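3.2 Student task and procedure

The dough-handling task was set as the final project of the Tandley automation course, taught by the second author. Fourteen students took part, working in pairs, and each pair had 90 minutes at the arm. The gripper was a two-finger parallel-linkage type fitted with wedge-shaped fingertip pads. Camera views were checked on a laptop beside the work surface, and the dough was presented in a stainless steel pot (Figure 2). 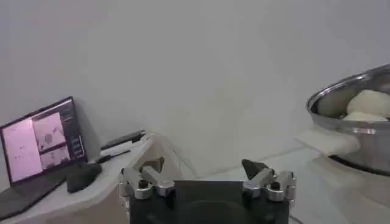

Figure 2. Work area for the dough-handling task, with the gripper open.

Each pair recorded 20 attempts. An attempt began with the fingers fully open and ended when the operator released the dough or called a stop. Students were free to choose the approach angle but not the closing speed, which was fixed in the Tarnard controller — an early pilot in November had shown that pairs otherwise spent most of their session tuning it. Failed grasps were kept in the log and labelled by the pair themselves, then relabelled independently by Fang and Kingi. Disagreements were settled by replaying the wrist camera recording.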